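Clindard Publishes Practice Guide for Two-Arm Robots Handling Food at Tabletop Scale

Guide sets rules for gripper contact, hot surfaces, cable routing and record keeping

PRALLVILLE, 04/03/2026 – Clindard, a developer of working rules for small automation sites, has released the first full edition of its practice guide for two-arm robots that handle food on a tabletop. The guide applies to fixed or table-mounted arms fitted with two-finger grippers and working with ordinary kitchen appliances, plates, lids and utensils. It can be used by test kitchens, teaching labs and development sites starting today.

The guide replaces a draft that was circulated in January to sites in Prallville and Lasitz. Clindard received 273 written comments on the draft. Most of them dealt with two sections: gripper surfaces that touch food, and the handling of appliances that stay warm after they are switched off. Both sections have been rewritten.

Scope

The document covers tasks in which a robot moves cooked or uncooked food items between an appliance and a dish. Typical tasks include lifting a lid, setting it down, moving steamed buns between a basket and a plate, and returning the lid. It doesn't cover cutting, frying in open oil, or any task where a person and a robot hold the same object. Those tasks remain subject to a site's own risk assessment.

The guide makes a distinction between food that will be eaten and food that is used only as a test object. Sites must declare which of the two applies before a session begins, and the declaration can't be changed from "test object" to "for eating" once the session is under way. Food declared as a test object is to be discarded at the end of the session and logged as discarded.

Gripper contact

Fingers that touch food intended for eating must be removable or covered, and must be cleaned or replaced at the start of each session. Finger joints and linkages are to be treated as surfaces that can't be cleaned in place. A linkage must not pass directly over uncovered food intended for eating unless it is fitted with a sleeve or guard. For test objects the sleeve is optional.

Closing force is to be set for the softest item in the task. The guide doesn't give a single force value for all foods. Instead it describes a 3-step check in which the gripper closes on a sample item, holds it, and releases it over the dish. If the item is torn or keeps a visible dent, the force setting is lowered and the check is repeated.

Layout of the work surface

Each object in the task must have a marked or recorded place. An appliance with a power cord is to be positioned so that the cord leaves on the side away from the arms' usual paths. A lid that has been taken off is laid flat, within reach of one arm only. Plates are placed so that the gripper can come down over a clear part of the plate before it moves toward an item.

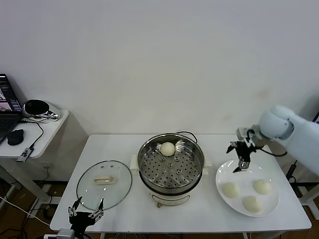

Estela Aravena asked for the layout section to go further on cabling, arguing that a site can meet every rule for the tabletop and still fail on what runs beneath it. She wrote that cables to the gripper should be checked through the full travel of the arm, and that cables on the floor should be kept out of any place where an operator stands or steps. She added that the draft gave cables one sentence and lids a full page.

The final text includes a separate cabling section in response. Cables that move with the arm must have enough slack for the full range of motion but must not be able to hook a lid handle, a plate rim or an appliance handle. Floor cables in a walking path must be covered or rerouted. Cables behind or under the table may stay uncovered if the area is closed to foot traffic during operation. Computers used to run or watch the session are to be kept on a separate surface where space allows, with the stop control within the operator's reach.

Hot surfaces and steam

An appliance is treated as hot from the moment it is switched on until a contact reading shows otherwise. The time since switch-off isn't accepted as proof. Operators may not reach between the arms to move a lid or basket while the arms are powered, whatever the temperature of the appliance. Glass lids are to be inspected for chips at the rim before each session. Steam vents must point away from cameras, sensors and exposed gripper electronics, as far as the shape of the lid allows.

Where an appliance has a manual dial, the setting is entered in the session log by the operator. A robot may turn a dial only if the site has a second way to cut power to the appliance that doesn't depend on the robot.

Field review

The rules were reviewed against logs from 1000 tabletop sessions supplied by participating sites. Of these, 731 were complete enough to be scored against every section. Incomplete logs most often lacked the closing force setting or the food declaration. Clindard has reduced the log to a single page and made both entries mandatory. A session without them can't be claimed as run under the guide.

Dlamini, which coordinated the review for the Lasitz sites, will keep the record of scored sessions and handle requests for corrections. Sites that took part in the review don't need to resubmit earlier logs.

Transition

Sites working under the January draft may finish any task series already begun. New series should follow the final text. Printed copies of the draft should be withdrawn from work areas, as section numbers have changed and the old hot surface table no longer applies.

The guide is voluntary. It doesn't replace electrical, food hygiene or machine safety law, and where a legal requirement is stricter, the legal requirement applies. Sites may state that they follow the guide, but may not describe a robot, gripper or appliance as approved by Clindard.

Availability

The guide, the one-page session log and the list of changes from the draft can be requested from the Clindard office in Prallville. Comments on the final text are accepted in writing and should give the section number and the type of task concerned.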